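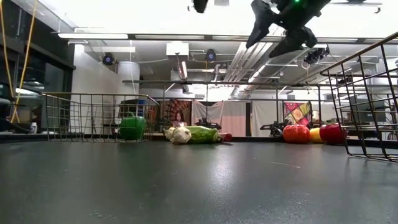 Sled pads, 28/10/2018

Back to the blocking sled for the Ornport seniors. The line coach wants the pads "meaner" before the playoffs, so I spent the morning trying to turn that into a number.

Load cell behind the center pad, old foam in. First hit 991 N, which is me, leaning. Second hit with a run-up: 1,424 N, and a sore shoulder I'd like entered as data. Swapped in the Michiels foam and the return was slower, with no bounce off the plate. Left pad still rattles. Tightened the bracket, still rattles. Tightened something else, now rattles in a different key.

Irkon springs: the box says up to 300 cycles before they need checking. Our linemen will do that by Tuesday.

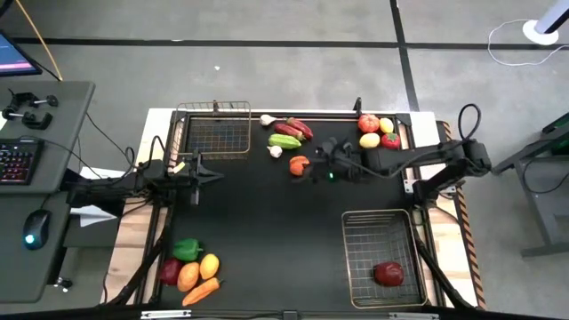
Thaís Rocha says the cell was zeroed with the pad off, so everything before lunch reads high and I should stop bragging about the second hit. Fair. Rerun with the pad on, same run-up, less enthusiasm.

To do: re-zero, 250 hits on the new foam, find the rattle. Kuvotside wants their sled back in December and would like it to have all its bolts — I have one left over.

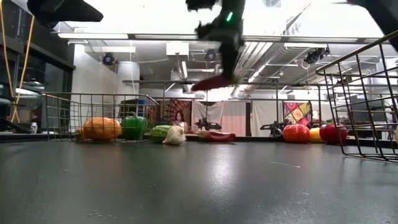
Toy chili pepper in the gripper, wire basket at left.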